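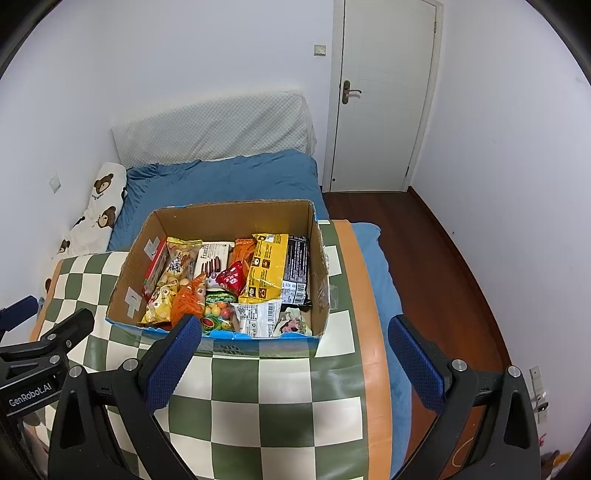

The snack box, on the bed, day three.

3 January 2024

Third day of the year and I have already read four articles telling me how to live it. The one Lilian sent is the worst. It wants me to pick a word. A single word, to "carry" through twelve months. Lilian's is "open." She told me this on the phone in the voice people use for medical news, and then waited for mine. I said I'd think about it. I will not be thinking about it.

What bothers me is the arithmetic. The article says it takes 20 minutes a day to change your life. The one before it said 15 minutes. I read one in September that said 9, which I remember because it seemed such a fussy number, as though somebody had tried 8 and found that life stayed the same. If you did all of them you'd be up before dawn breathing through alternate nostrils and writing down things you were grateful for, and you'd still have to go to work.

Jiahui is doing the Cisent thing. It's an app. You tell it how you feel each morning by picking a color, and after a month it tells you what kind of person you are. She has been on it since before Christmas and says it has been "scarily accurate" so far. I asked what it had said. It had said she sometimes finds it hard to rest but cares deeply about the people close to her. I told her that was every person I have ever met, including my dentist. She said that was exactly what a green would say. I don't know what a green is and I didn't give her the satisfaction of asking.

To be fair to her, she does look better than she did in the fall. But she also quit the night shifts, and I know which of those two I'd put my money on.

Went over to Paora's in the afternoon. He has bought a rowing machine. It's in the hall, where you have to turn sideways to get by it, and his coat was already hanging on the handle. He paid 600 for it, used, from a man in Curkow who was "getting out of rowing." I'd have liked to hear more about that man. Paora says the difference this time is that it's low impact. Last time it was the bike, and the difference then was that it folded. I had two cups of coffee and kept my mouth shut, more or less.

He asked what my resolution was and I said I didn't have one. He said everyone has one, some people just don't say it out loud. That annoyed me all the way home, mostly on the bus, where there's nothing else to do but be annoyed. I suppose if I'm being strict I do have a few things I'd like to be different by summer. I'd like to call my aunt more. I'd like to have the tooth looked at before it turns into an event. But I wanted both of those in December too, and in November, and I don't see what the calendar has to do with it.

Taras thinks I'm a snob about this. He said so on New Year's Eve, fairly late on, and Nele agreed with him faster than I liked. His point was that people need a starting line and it doesn't matter if it's a silly one. Maybe. I'd believe it more if I'd ever seen one of these starts get as far as Easter. Nele quit smoking on a January first, she reminded me. Fine. One. She had also tried on a March something and two birthdays, and she left those out of the speech.

No sugar this month, says the article (page two, after the word). I had some wafers with my tea and read that part again.

Cold tonight. The Grilodville bus is back on its normal times tomorrow, or so the sign says - the sign also said that yesterday. Need to be up at six. Need stamps, the gray thread, something for dinner that isn't eggs. Call the dentist when they open.

Lilian has texted again. She wants to know if I've found my word yet.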